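Ticket: wrist cam drops out on Urunden controller when both arms live
Opened by: Magdolna Bozsik
Site: Zodstead, bench cell
Opened: 24 November 2024
Priority: high, we have to choose a controller this week

Problem
Comparing foam padded fingers against the bare parallel gripper, same cell, same objects. Old Cluvness box runs fine. Swap to the Urunden and wrist cam feed freezes after a while, arm carries on moving. Not good.

Log
Cold boot, firmware as shipped. One arm only, 200 cycles, no freeze.
Second arm enabled. Froze at cycle 15. Rebooted, froze again, later this time.
Swapped camera cable for the Szabó one. No differnce.
Foam fingers back on, slow jog, trying to catch it in the act. 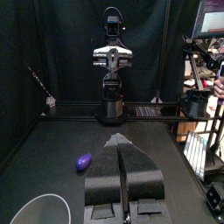 Feed came back by itself after the jog, no error in the log at all. Controller thinks the camera never went away. Timestamps stop, then start again with a gap of 2,360 ms. Watchdog is set to 2,000 so it should have tripped and stopped the arm. It didn't. That worries me more than the freeze.

Tried since:
- watchdog off and on again, value sticks, still doesn't trip
- camera on its own power supply, no change
- Cluvness back in with same cable and camera, clean run
- dropped frame rate by half on the Urunden, freezes less often but still freezes

So not the camera and not the cable. Looks like the controller to me, maybe the way it shares the bus between two arms.
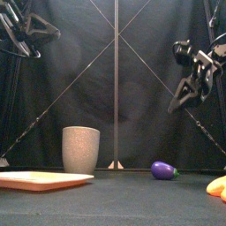

Next test is a plain hold. Both arms parked, motors on, nothing moving, leave it and see if the feed still goes. Keeping both sets of fingers well up off the table and empty, so if it jumps on reconnect it won't come down on the tray or the cup. Toy aubergine stays where it is as well, handy for checking the picture is live once I nudge it. If it freezes while parked then motion has nothing to do with it and I can stop fiddling with cable routing.

Need from Urunden support:
- is there a newer firmware than the one from April
- does the watchdog look at camera timestamps or only at the link being up
- can we log bus load per arm, cant find it in the menu

Gripper comparison on hold untill this is sorted - no point scoring grasps with gaps in the video.

Status: open, waiting on vendor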